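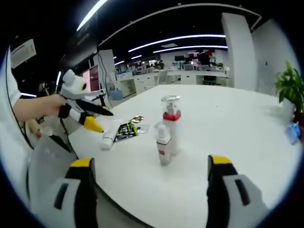

Jondinham, 4 September 2021

Uysal will sell its pump bottles and squeeze tubes through the Talo store in Jondinham from this month, the company said. The first delivery is 3000 units, split between lotion, hand soap and hair conditioner. Single-use sachets will follow once their labels are approved.

The store has set aside 70 feet of shelf space for toiletries, next to the packaged snacks. Pump bottles go on the lower shelves and tubes on the upper ones. Sachets will be kept in trays at the registers.

Store manager Rebecca Barbieri said a trial in July sold 307 bottles and 133 tubes. "Most returns were for pumps that locked in shipping," she said. Uysal has since changed the clip under the pump head, according to Ramil Javier, who handles its packaging.

Prices are unchanged from the trial. Refill pouches are not part of the agreement.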